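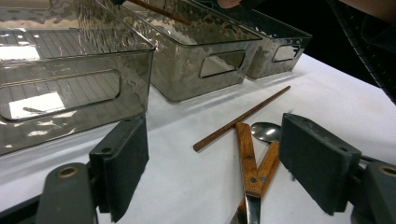 My job is in the back of a big lunch kitchen called Kurnomis, and on a busy day we send out 2000 meals. Think about how many spoons that is! Every one of them comes back mixed up with the knives and the chopsticks, and somebody has to put them all into the right bins again.

For years that somebody was me (and Karabo, and Bongani, who hums). You pick up a spoon, you drop it in the spoon bin, you pick up a chopstick, you drop it in the chopstick bin, and you keep going until your feet hurt. Then in May we started getting ready for a robot. We named it Cindon.

Sorting is easy for you because you've been picking things up since you were a baby. A robot has to learn it. One way is to let it learn from people: a person holds a gripper, which is like a big pair of robot fingers with soft pads, and does the job with it while a camera records. Then they do it again, and again. I did 60 turns on my first morning, and boy, chopsticks are tricky! They're so skinny, and they roll. A spoon lying across a knife is tricky too, and you have to decide which one to go for first. 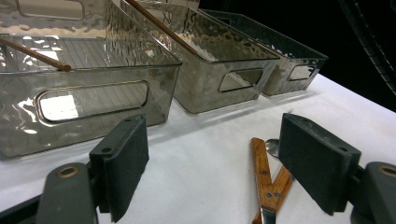

**Will the robot take everybody's job?**

It's taking one part of the job, the sorting, and the people on my team are moving to other parts. I can't promise it goes that way everywhere. In some places there really is less work for people after a robot comes, and it's fair to worry about that. Before we started, our boss, Thandeka Hendricks, sat down with all of us and we talked about who wanted to do what.

Karabo picked cooking, and he's learning to make soup. Bongani wants to be the person who checks the bins and helps when Cindon gets stuck. Robots do get stuck! If a fork turns up where it has only ever practiced with spoons, it might grab it all wrong.

Me, I'm teaching. I still spend part of my day with the gripper, and the rest of it out front handing over lunches, where I get to talk to people. I like that bit best, especially on noodle days.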